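3.2 Setup and upkeep of the hand-held grippers

We use cookies to remember your settings. Accept all | Manage choices

Desk tasks at the Jordale site were recorded with a pair of hand-held grippers, one for each hand. Each gripper has its own camera, and the operator wears a third on the head. Black-and-white markers fixed to the grippers are used to find their position in the head view. The recording software, Bitgate, runs on one computer and saves all three streams.

The pair was set up by Lech Rutkowska and checked by Yetunde Uzor before each block of 144 recordings. A check has four steps. The lens is wiped with a dry cloth. The jaws are opened and closed fully, and the travel is compared with the value stored at setup. The markers are pressed by hand to find any play in the mount. Last, the operator holds a keyboard level between both grippers so that the two tracks can be compared. If they differ by more than 2 mm, the markers are refitted and the check starts again.

Pads were changed after 600 grasps. We had first planned a longer interval, but in April the pads on the left gripper began to slip on smooth plastic, and 156 recordings had to be repeated. Cables are looked over at the same time as the pads, mainly where they leave the body of the gripper.

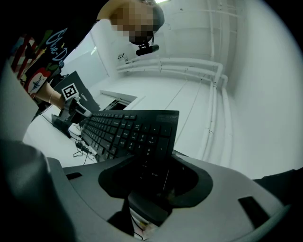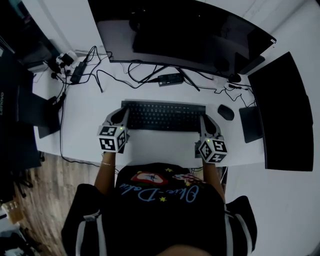 Figure 4. Both grippers at the keyboard, from a gripper camera (first image) and from the head camera (second image).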